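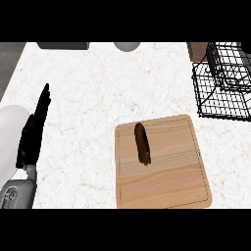
Figure 7.1 A simulated kitchen counter from the Kusuma task set. The gripper is open and empty, to the left of the cutting board.

Chapter 7
Learning Manipulation in Simulation

Chapter 5 dealt with arms that follow a path written out by a programmer. Such an arm does well when the part is always in the same place. It does poorly on a kitchen counter, where the board may be turned a little and the food may lie anywhere on it. In this chapter we look at a different approach. The arm is given many recorded attempts at a task, and a program called a policy is fitted to them. The policy takes in camera images and joint positions and puts out the next small motion of the arm.

Collecting those attempts on a real machine is slow work. Someone has to reset the objects after each one, parts wear, and a bad command can bend a finger. For these reasons a large share of the published work starts in simulation, as in Figure 7.1. The counter, the board and the brown food item on it exist only as shapes, surface textures and a short list of physical properties. A reset takes a fraction of a second.

7.1 The running example

Most of the chapter follows one study, carried out at the Prernton laboratory with a simulator named Jodimska. The tasks come from a collection called Kusuma, which covers ordinary counter work: picking up an item, moving it to another place, setting it down without tipping anything over. We chose the study because its method is simple enough to repeat and because its authors reported their failures in full.

The task we will use is easy to state. One item lies on a cutting board. The arm must reach it, close on it, lift it clear of the board and hold it. An attempt counts as a success if the item is still held when the time limit runs out. Nothing is said about how the arm gets there, and you will see in Section 7.4 that the policy sometimes finds routes that a person would not choose.

The starting pose matters more than beginners expect. In Figure 7.1 there is a wide stretch of open counter between the gripper and the board. The policy has to cross that space before it can make contact, and small errors made early in the motion add up along the way. An arm that begins directly above the item has an easier problem, and results from the two cases should not be compared.

7.2 What the policy is given

The Prernton group trained on 3,730 recorded attempts. Each was produced by a person steering the simulated arm with a hand controller. Attempts that ended in a dropped item were kept in a separate file and left out of the first round of training - a choice we come back to in Section 7.5.

Between attempts, the simulator changed the position and angle of the item, the angle of the board, and the brightness of the light. It also changed which other objects stood on the counter. These objects play no part in the task, but they do appear in the camera images. The wire rack at the upper right of Figure 7.1 is a good case. Its thin dark wires make a strong pattern against the white marble, and a policy trained with the rack always in one place may come to use that pattern as a landmark. Move the rack and the policy reaches for the wrong spot.

Changing the surroundings on purpose is called domain randomization. Too little of it gives a policy that works on one counter only. Too much makes training slow, and the policy may never settle.

7.3 What was measured

The trained policy was tested on 29 layouts that had not been used in training. Each layout was run several times with small changes to the item's position. The group recorded whether the item was held at the end, how long the attempt took, and whether the arm touched anything other than the item and the board.

The same policy was later run on a real arm at Flendermont, with a counter built to match. Success was lower there. Much of the gap came from contact: a simulated item slides and rolls according to a friction value that someone has typed in, and a real one does not keep to that value. Section 7.6 describes how the value was adjusted and how much of the gap was closed.

Before reading on, you should be comfortable with joint coordinates (Chapter 2) and with the idea of a loss function (Chapter 4). Readers who skipped the material on camera calibration can go back to it when they reach Section 7.6.

Terms introduced in this chapter: policy, demonstration, domain randomization, held-out layout, contact model, transfer gap.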